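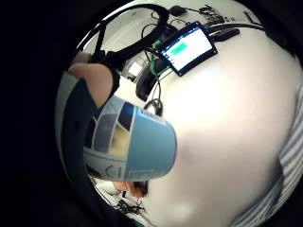 Recording at the table, seen from a hand-held gripper.

How to set up a demonstration table when folding work is being automated

Dirketti handles 2000 shirts a week at its Raju Street plant. In April the first Dandon folding cell took over plain white work shirts. Everything else is still folded by hand, and people on the folding line now spend part of their shift recording how they do it. The recordings are used to train the cell on the next types of garment.

These steps are for shift leads setting up a recording table. You don't need a technical background.

1. Pick the place

Use a table a person can reach across without leaning. A round one is fine. It doesn't have to be on the production floor, and a break room works if people can still get to the coffee and the microwave. Agree on the hours with the shift first. At our plant, recording stops at lunch and doesn't happen on Saturday.

Run cables off the back of the table. Coil any spare length and keep it flat, away from the side where the person works. Push in chairs that aren't being used. 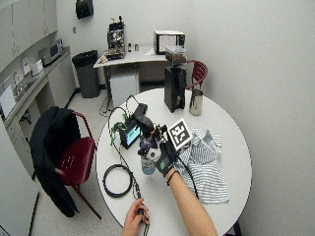

2. Set out the items

Put the display where the person recording can see it without turning their head. Keep a spray bottle within reach if spraying is part of the task. Drop the garment on the table in a heap. Don't smooth it out beforehand, as the cell will get its shirts from a bin and has to learn to find the collar.

Leave ordinary things on the table if they don't block the work. A cleared table makes recordings that are less useful later.

3. Fit the glove

Put the glove on before connecting it. The straps should be snug, with no pinching when the hand is closed. The marker cube goes on top of the hand and must not wobble. Ask the person to make a fist, spread their fingers and pick up a sleeve. If a fingertip piece slides, take the glove off and start over.

Bracelets can stay on if they don't catch under the strap. Have a second person look after the cable for the first few takes.
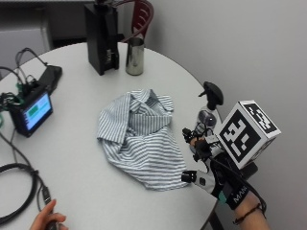 4. Record

Start a session in Zomine and enter the garment type. Use the worker's session number, never the name. Then let them fold at their normal speed. People tend to slow down and get careful when they know they are being recorded, so throw away the first five takes.

Mistakes stay in. If a sleeve slips and gets refolded, that is a good take. Stop only for pain, a loose part or a cable in the way.

Take the glove off for a break every half hour. It is heavier than it looks, and wrists get sore before people mention it.

5. Untangle and pack up

Disconnect at the table end first. Work along each cable by hand and don't pull on a knot. Loop the cables over your neck or arm if you need both hands free, then coil them one at a time.

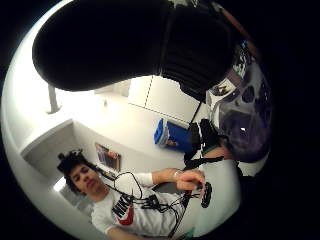

6. Talk about what changes

Do this before the first session. Say which garments are moving to the cell and which are not. After the white shirts moved over, 70 percent of the folding hours on that line went to inspection, repairs and recording. Two people asked to go back to full-time folding and did.

Recording time is paid at the skilled rate. Taking part is voluntary, and a worker can have a session deleted within a week by giving the session number to the shift lead. Of our first 127 sessions, three were deleted that way.

Expect questions about jobs. If you don't know the answer, write the question down and send it to Balakrishnan Nair in plant operations. Replies are posted by the time clock.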